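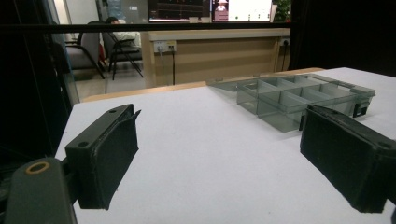 Skurkik Support - Storage and Desk Products
Ticket 69260
Subject: Organizer box, smoke gray, lid lifts at one corner and will not seat
Opened by: Ladan Bagheri
Site: Tehrani, second floor, shared work tables
Assigned to: Seon-mi Myung
Opened: December 2024
Priority: Normal
Status: Closed (resolved, part replaced)

Problem as reported

Product is the Skalla organizer box in transparent smoke gray, large size, lidded. The lid no longer closes flush. With three corners pressed home, the fourth stands up. Pressing the fourth corner down releases the one diagonally opposite. The high corner is not always the same one.

The box is kept on a white work table by the glass partition and holds label rolls, spare pens, clips and two staplers. It was bought in April and the lid closed correctly then. No drop is known. It is used by several people and the lid comes off and goes back on many times a day.

Request: replacement lid or a way to get the existing one to seat. A second box is not wanted as there is no room for it.

Ladan Bagheri

Reply 1 - Seon-mi Myung, Skurkik Support

Thank you for the details. A lid that rocks diagonally usually has one of these causes:

The lid is twisted.
The box walls are bowed outward by the contents.
There is debris in the channel that runs under the lid rim.
The lid belongs to a different size or production version.

Please do the following in order and reply with the result of each step. Stop if the lid seats.

Step 1. Empty the box completely. Fit the lid with nothing inside.

Step 2. Turn the lid upside down and look along the channel. Remove any residue with a wooden toothpick or a soft brush. Do not use a blade. Wash the lid and the box in lukewarm water with dish soap, rinse, and let both air dry before refitting.

Step 3. Lay the lid right side up on a flat table. Press each corner in turn with one finger. Note whether it rocks.

Step 4. Measure the inside width of the box at both ends and in the middle, at the top of the wall.

Step 5. Read the molded mark on the underside of the lid and the one on the base of the box. Each has a letter followed by a number.

Seon-mi Myung

Reply 2 - Ladan Bagheri

Results:

Step 1. Empty, the lid still does not seat. The raised corner is lower than before, so the contents have some effect.

Step 2. Channel had paper dust packed into it along one long side, and a strip of label adhesive at one corner. Dust came out with the toothpick. Adhesive did not. Washed and dried both parts. Slight improvement.

Step 3. Lid rocks on the table. Movement is small but can be heard.

Step 4. Inside length is 260 mm. Width matches at the two ends. The middle is wider by 2 mm. Measured with a steel rule, so treat the last figure with caution.

Step 5. Lid is marked C 69. Base is marked B 69.

Is the letter significant?

Ladan Bagheri

Reply 3 - Seon-mi Myung, Skurkik Support

The letter is significant. The number is the size and the letter is the version. B and C are the same size, but the C lid has a deeper rim and needs the C base. A C lid will go onto a B base and hold for a while if the walls are straight. Once the walls bow, it begins to lift.

Was this box delivered with this lid, or could the lid have come from another box on the floor?

For the adhesive, use a drop of cooking oil on a cotton swab, leave it for ten minutes, wipe, and wash again with dish soap. Please do not use acetone, nail polish remover or a solvent-based label remover. They cloud the smoke gray plastic and the clouding is permanent.

For the wall:

Leave the box empty overnight with the lid off, standing on its base. A bow caused by load often goes down by itself.

Do not heat the box. Hot water above hand temperature, a hair dryer or a radiator will make the shape worse.

Do not clamp the walls or put a strap around them. The corners can crack.

Seon-mi Myung

Reply 4 - Kourosh Golestani, Tehrani

Replying while Ladan is out.

There were two of these boxes delivered in the same order. The other went to the print area. I checked the print area box: base is C 69, lid is B 69. So the lids were swapped at some point, most likely when both boxes were washed.

I put each lid on the matching base. The print area box now closes properly. The work table box, B lid on B base, is better but one corner still stands up. It is the same corner every time now, the one nearest the adhesive.

Oil method used on the corner as instructed. Adhesive removed. No change to the fit.

The B lid does not rock on the table.

Kourosh Golestani

Reply 5 - Seon-mi Myung, Skurkik Support

Good, that takes the mismatch out of the picture. With a flat lid and a matching base, the remaining cause is the base.

Two checks please:

Look at the top of the wall at the affected corner from the outside, against a light background. A pale line running down from the rim would indicate stress in the plastic. On the smoke gray it shows as a milky streak. It is easiest to see with the box on a white surface.

Weigh the contents. The B base is rated for 500 g when the box is carried by the rim, and there is no practical limit when it is left standing.

Seon-mi Myung

Reply 6 - Ladan Bagheri

Pale line confirmed at the affected corner. It starts at the rim and is as long as a fingernail. It cannot be felt from the inside. It can just be felt from the outside.

Contents weigh 700 g on the kitchen scale, including both staplers. The box does get carried by the rim. People pick it up with one hand, by one corner, and take it to wherever they are packing.

Box stood empty overnight. Width in the middle is now the same as at the ends, as far as the rule can show.

Ladan Bagheri

Reply 7 - Yoon-hee Joo, Skurkik Returns

Ticket passed to me for a decision on the part.

The line at the corner is a stress crack that has not gone through. It will not close up again. The box can stay in use on the table but should not be carried by that corner. Gluing is not recommended, as the glue runs into the channel and then the lid will not seat at all.

Carrying above the rated load is normally outside the warranty. The mixed versions, however, should not have been in one delivery. The order record shows one B set and one C set picked against a single line. We will therefore send a base at no charge. Version B bases are no longer made, so the shipment will be a complete C set, base and lid.

No return of the old base is needed. Please keep the B lid if the old base stays in use, and mark it so that it is not mixed up again.

Shipment goes out with Prondley. The parcel does not need a signature.

Yoon-hee Joo

Reply 8 - Ladan Bagheri

Parcel received. Base and lid both marked C 69. Lid seats at all corners, empty and with contents.

One question. The new lid is stiffer to remove than the old one was. It takes both hands. Is this expected, or should I look for a fault? I would like to avoid people levering it off with a ruler.

Ladan Bagheri

Reply 9 - Seon-mi Myung, Skurkik Support

Expected. The C rim is deeper and grips along the full length. Lift from the middle of a short side, where there is a shallow thumb recess, and let the air in before pulling up the rest. Starting from a corner is harder and puts the load in the place where the old base failed. It eases after a few weeks of use.

If the box is open for most of the working day, leave the lid off and lay it flat. Do not lean it on edge against a wall or window. A lid stored on edge in sunlight can twist, which may be how the first one came to rock.

Seon-mi Myung

Reply 10 - Ladan Bagheri

Thumb recess found. Lid comes off without trouble from there.

Changes made on our side:

Staplers moved out to the drawer. Remaining contents are under the 500 g limit.
Old base, without lid, now holds tape rolls on the shelf and is not carried.
B lid stored under it with a label on top.
Version letters written on masking tape on the base of each box, large enough to read without turning it to the light.

The ticket can be closed.

Ladan Bagheri

Internal notes - Skurkik

Cause: three faults together. Version mismatch from a mixed pick, a twisted C lid, and a stress crack at one corner of the B base from carrying over the rated load. Debris in the lid channel contributed but did not cause the lift.

Open point: the C lid now on the print area base is the same lid that rocked in step 3. Kourosh Golestani reports that it closes properly there. The C base appears stiff enough to pull it flat. Customer told to write in if it starts to lift, quoting this ticket. Spare C lid reserved.

Support script for lid complaints changed. Step 5, reading the molded marks, is now step 1. It would have found the mismatch before anything was washed.

Warehouse informed that remaining B sets are to be picked separately.

Resolution code: part replaced, no charge
Closed by: Seon-mi Myung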